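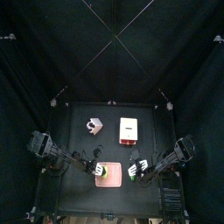 Ticket: handover drops, two-arm station, student project Wondach
Status: open
Opened in October

The complaint is that the left arm lets go early when it passes a piece to the right arm. The group logged 18 tries and lost 5, and they want the arms recalibrated. I'm not convinced calibration is the problem. They last ran the Jenel routine at the start of the month and it passed on both sides. What bothers me more is the cabling. With both arms reaching in toward the pink tray, there are loose loops near the bases and more cable running along the forearms, and I'd like to know what those do at full stretch before anyone touches the offsets.

Tried so far:
Restarted the Awan controller. No change.
Swapped the left and right gripper profiles. One drop fewer in the next batch, which proves nothing at that sample size.
Lowered the closing speed by 15 percent. The group says it "feels better." Please put a number on that.

Update, 4:40 pm
Log from the left wrist shows a gap of more than 1,000 milliseconds just before two of the drops. The other three drops have no gap at all, so either there are two faults or the gap is a coincidence. The star is an awkward thing to grip in any case, with those pointed lobes, and I would not tune anything on it alone.

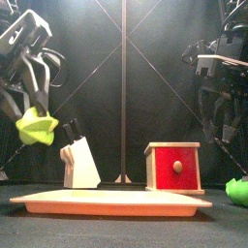
Mandix support wrote back that a gap of that length points to a dropped connection, and that we should replace the wrist cable first and rerun the same batch. They also asked for the firmware version, which was in the original message.

Fine, we'll swap the cable. If the three drops without a gap are still there afterward, the ticket stays open and I don't want to see it closed as "cable."

Next: same piece, same start pose, old closing speed, full log attached.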